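Flancombe Technical College
Department of Applied Automation
Student Project Report

Setup and Routine Maintenance of the Two-Arm Tabletop Cell

1. Purpose of the Project

The project concerned the two-arm cell in the Woldemariam Laboratory. The cell was installed for a tidying exercise in which small personal and household articles are picked up and moved on a table. By October the cell was in regular use, but it had no written setup procedure, and its maintenance record consisted of loose notes from earlier student groups. The project team was asked to write a setup procedure, establish a schedule of inspection, and report on the condition of the grippers. Programming of the exercise itself was outside the scope of the work and is covered in the Horirness report held by the department.

2. Layout of the Cell

The two arms reach over a rectangular table from opposite sides. Each arm ends in a white gripper head with two long black fingers. The articles used for the exercise are placed between the arms: a pair of eyeglasses, two markers, and a green dish holding a crumpled tissue. The layout was left as the team received it, except that the start position of the left arm was moved back to give more room for placing the markers by hand.

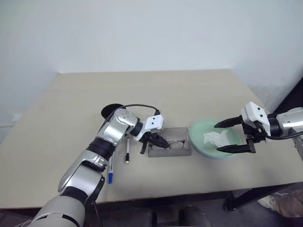

Figure 1. Left gripper lowered over the eyeglasses, with the right gripper open at the green dish.

Positions are stored in the Avotport controller under the name of the article. The team found 57 stored positions, many of them duplicates left over from earlier work. After review, 22 were kept. The remainder were copied to an archive file and removed from the active list, which shortened the startup check considerably.

3. Setup Procedure

The following procedure is now posted at the cell and is to be followed at the start of each session.

Confirm that the emergency stop is released and that the controller shows no faults. Bring each arm to its start position separately, left arm first. Open and close each gripper through its full travel with no article between the fingers. Place the articles on the table according to the layout sheet. Run the exercise once at reduced speed with one team member at the stop button, and record the result in the log.

The reduced-speed run is the most important part of the procedure. Thin articles such as the eyeglasses leave little margin for error in the height of the fingers. A setting that is slightly low presses the fingers against whatever lies underneath, and one that is slightly high misses the frame of the glasses. The team adjusted the left gripper height in small steps and repeated the run after each change.
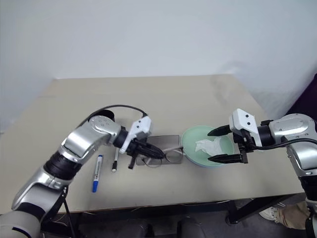 Figure 2. Left gripper closed on the eyeglasses, lifting them partly off the gray surface beneath.

Attention should also be given to the cables. On both arms a black cable runs along the outside to the gripper end and must have enough slack for the wrist to turn. During setup the operator should watch the cable through the full motion of each arm and stop the run if it is pulled tight – a strained connector may produce faults that are difficult to trace later.

4. Inspection of the Gripper Fingers

The fingers are the parts of the cell most exposed to wear. They were inspected with the gripper closed, using the wrist camera view together with a direct check by hand. The controller log showed 1895 gripper cycles since the previous entry in the maintenance notes. Fine white scratches and scuffs were recorded on the right finger in the camera view, heaviest toward the tip and along the central ridge. The left finger carried small white specks and less visible wear. The tips close with a narrow gap between them.
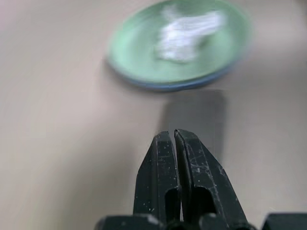 5. Maintenance Schedule

The team recommends that the fingers be wiped with a dry cloth at the end of each session and inspected every 6 weeks. Scratches on the faces do not by themselves require replacement. A finger should be replaced if it is cracked, if its tip is chipped, or if it has become loose at the base. Screws at the finger base should be checked by hand at each inspection and tightened only with the tool kept in the cell drawer.

Cable connections are to be examined on the same schedule – any change is to be entered in the log with the name of the arm.

6. Remaining Work

The layout sheet does not yet include heights for the markers, which were set by eye during the project. A spare pair of fingers has been requested through the department and had not been received when this report was submitted.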